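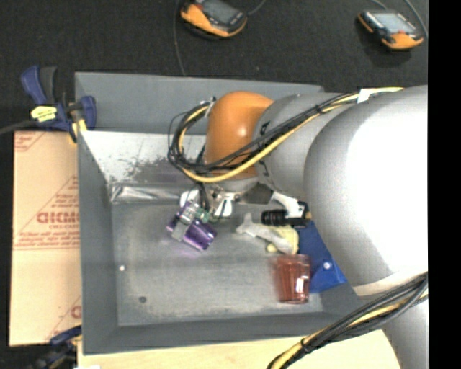 Sorting the picnic box, part two

Gray metal bins beat cardboard for small items – flat floor, straight sides, nothing snags. I keep cups in their own bin at the Garside flat. Translucent ones get checked against a window for hairline cracks, then rinsed at 50 °C and stacked by rim diameter. Purple cups stain less visibly than clear. Lids are still unsorted, and the Dilta shelf brackets need longer screws.

Filed under: Home, Storage, Kitchen odds

Search this blog Go

This site uses cookies. OK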